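Plonow Street Tenants Assoc. - minutes, November meeting
Started 7:10 pm, community room. 18 present. Minutes: Xiaoyan Guo

Last minutes: read, OK'd, no changes.

Heating. Building 11 still cold on the upper floors. Landlord's office says the boiler part is on order, same answer as October. Agreed to send a second letter, signed by everybody on those floors. Xiaoyan to draft and pass around before the weekend.
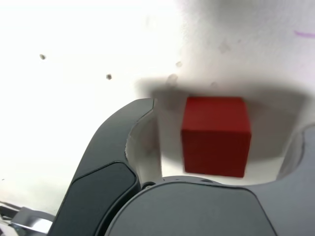 Laundry room. Two dryers out again. Celta (repair co.) wants payment before they come back. Long discussion, a bit heated. Vote to pay the call-out fee and bill the landlord: passed, two against.

Money. Balance $2639. Holding back 2000 for the lawyer if the rent case goes ahead. Rest can go to the dryers and the winter supper. Reciept book is missing, please check your bags.

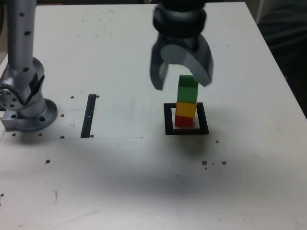 White tabletop, with scuffs and scratches.

Winter supper. Tekarano Bakery will do rolls at cost. Mrs. Ye offered soup, needs two big pots. Sign up sheet on the lobby door.

AOB. Bikes in the stairwell, again. Move them pls. Lobby light flickering, reported twice allready.

Next meeting same room, 7 pm. Closed 8:25.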